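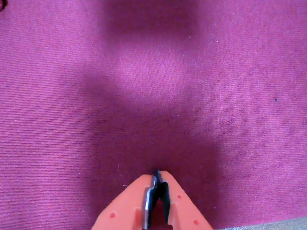 The fabric, close up. You can see the ribs and some of the lint.

Pink fabric covered in pale lint after one wash – fix before I sew?

Asked by jarkside_sews in Fabric Care

I bought 2 yards of a raspberry pink fabric from the remnant table at Tovar. No fiber content on the tag, just the price. It has very fine ribs running across it and I can't decide if it's a twill or some kind of knit. I want to make a skirt with a side zipper.

I prewashed it on Saturday, warm, with a load of bath towels, and dried it on medium. It came out with tiny pale specks all over. A lint roller gets some of them but I go through five or six sheets and there are still more. They seem to sit down between the ribs.

Two questions. Is the lint from the towels or is the fabric itself breaking down? And is there a way to find out what it's made of before I put more heat on it? I'd like to press the seams properly and I don't want to melt anything.

I have a front loader, a normal steam iron and no serger.

Answer 1 (accepted, 91 votes)
Guadalupe Tapia

It's most likely the towels. Look at the color of the specks. If the fabric were shedding, you'd expect mostly pink fuzz, and you say yours is pale. Check your dryer screen too. Pink lint means the fabric is giving up some fiber, which is normal for a first wash.

To get it off:

Shake it hard outdoors, then run it in the dryer by itself on no heat for 10 minutes with a clean screen. That takes off more than you'd think. Then go over it with a damp rubber glove, stroking along the ribs and not across them. Across just pushes the lint farther in. A velvet clothes brush works too if you have one. Save the roller for the end.

If you need to wash it again, wash it alone, cold, inside a pillowcase. Strong pinks can bleed, so I wouldn't put anything white in with it.

For the fiber, cut a snip from the selvage and do a burn test over the sink with tweezers. Cotton or rayon smells like burnt paper and leaves soft gray ash. Polyester shrinks from the flame and leaves a hard bead – don't touch it until it cools. A blend does some of both. Then press a scrap on low with a cloth over it and go up one setting at a time.

As for twill or knit, pull it sideways. If it stretches a lot and the cut edge curls, it's a knit and you'll want a ballpoint needle.

Comment from jarkside_sews: Glove worked. Edge does not curl. Burn test left ash with a few little hard bits so I'm calling it a blend.

Comment from Guadalupe Tapia: Medium iron and a press cloth, then. Zigzag the raw edges.

Answer 2 (7 votes)
Crisóforo Camacho

Half a cup of white vinegar in the rinse. I do this with all my dark stuff and never have lint. Also never wash anything with towels.

Answer 3 (0 votes)
medelia_k

Same thing happened to me with a black one, I gave up and made cushions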